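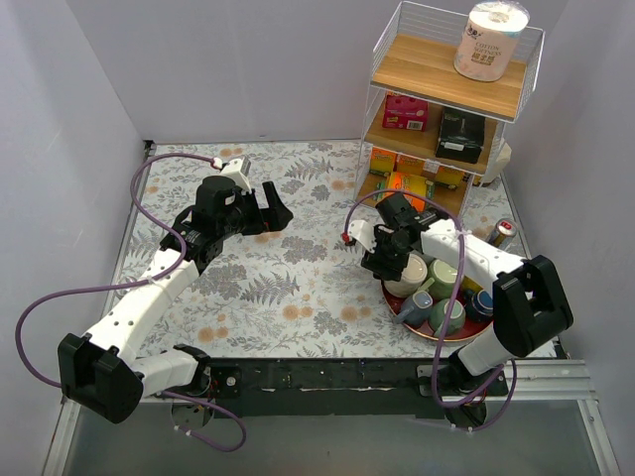

Grey flowers, fern fronds and little orange blossoms on off-white.

So I've been thinking about tablecloths a lot this November, which is a sentence I never expected to type. It started when my neighbor Heidrun Kuster cleared out her linen closet and left a bag on my porch with a note that said "take what you want, donate the rest." I took all of it. Eleven tablecloths! I own one table!

I grew up in a placemat house. Vinyl ones, the kind you wipe down with a sponge, and a real cloth came out for Thanksgiving and then somebody spilled gravy on it and it went back in the drawer for a year. So I had this idea that tablecloths were for people with fancier lives than mine. But I put one on for a plain old Friday dinner (soup, bread, nothing special) and we sat there for an extra hour. Jonas Rüegg was over and he had seconds, then thirds, then started telling us about the summer he worked at the bakery in Stistovby and had to be up before 5 every morning. I'm giving the cloth at least some of the credit.

A few things I've learned since then. Prints hide everything. I have a solid cream one that shows every drop of coffee, and I'm scared of it. A busy floral, though, you could lose a whole meatball on there. Also, measure your table before you go shopping, and write it down on your phone. Mine is 60 inches long and I still came home from the flea market in Dresalbridge with a cloth that stops short at both ends, like pants on a kid who just had a growth spurt. It's going to be curtains for the laundry room, if I ever get the sewing machine out.

And ironing. I don't do it! I pull them out of the dryer while they're still a bit damp, lay them right on the table and smooth them flat with my hands. By dinnertime they look fine. Heidrun irons hers on both sides and I have decided not to tell her about my method.

The one problem is where to keep them all. Right now they're rolled up in the bottom of the coat closet, and every time someone reaches for their boots a tablecloth comes out too. I've seen people hang them on pants hangers, so I'm going to try that this weekend. If you've got a better system, leave me a comment, and tell me how you get candle wax out of cotton while you're at it. I've got a big green blob on my favorite one.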